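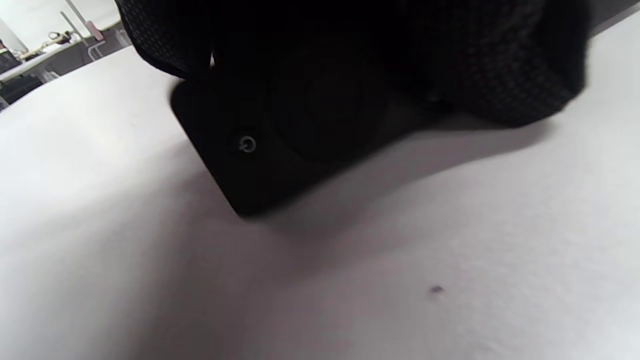

Black on white, power button showing. Thread on bench rules for handheld gripper work, 1/12

Home Posts Replies Media Likes

2/12 A few of you asked me to write up the house rules we use for handheld gripper recording at Stostuvora, so I'm finally sitting down with a big mug of tea to do it. Fair warning, I do go on a bit (you know this by now, and you're still here, bless you).

3/12 Rule one is the surface. Plain, light, and wiped before every session. We went with white after a long December of arguing, and I was on the losing side! I wanted gray. White shows you every crumb and speck, and I have come around to liking that.

4/12 Rule two: dark objects get their own lighting check. Black plastic next to black fabric can melt into one big blob on the recording. Before you start, look at the live view and find one feature you can read on each dark thing. A power symbol is perfect. If you can't find one, move the lamp and look again.

5/12 Rule three is about anything with a power button. Decide before the session whether the task includes pressing it, and write that on the task card. "Handle the device" is a terrible task card. I wrote that very card once, and Zdzisław Górecki sent it back to me with a single question mark on it, in pencil.

6/12 Rule four, soft stuff. Cloth, padding, mesh, straps, all of it. You do not need to put it back the same way every time, please don't try, you'll drive yourself up the wall. Let it land how it lands. What the card should say is where it starts (over the object, beside it, under it) and where it should end up.

7/12 Rule five: check the background as well as the bench. Tilt the gripper the way you will during the task and see what comes into view. Other tables, shelves, chairs, fine. Screens, badges and mail, no. We dropped 19 recordings from the Zalewska batch over one open laptop and I am still a little sore about it.

8/12 Out of 761 in that batch, I should say, so the sky did not fall. But those were somebody's afternoons!

9/12 Rule six is for your wrists. Twenty minutes on, then put the gripper down and go stand by a window. Lucyna Czerwiński got us to put this in writing and I love her for it. If you fumble when you're fresh, keep the take and mark it as a fumble. If you're fumbling because you're tired, stop for the day.

10/12 Rule seven, naming. Task number first, then the take, then your initials. No "final," no "final2," no "good one." Task 203 has a "good one" in it and I have never worked out which one it was better than.

11/12 Somebody at Bellel asked if we follow a published standard for all this. For the bench itself, no, these are only our own habits written down. The building safety rules sit above them and win every time, so if yours say something different, go with yours.

12/12 I've left out charging and storage, that's a whole other evening. If your shop does the cloth rule differently I would really love to hear how, because ours has been rewritten more than the rest put together. Replies are open and the tea is still warm.

More from this author
Task cards: how short is too short?
Labeling a fumble so the next person can find it
What we changed after the Stesell visit
Lamps, shades and shiny plastic
Wrist breaks, the long version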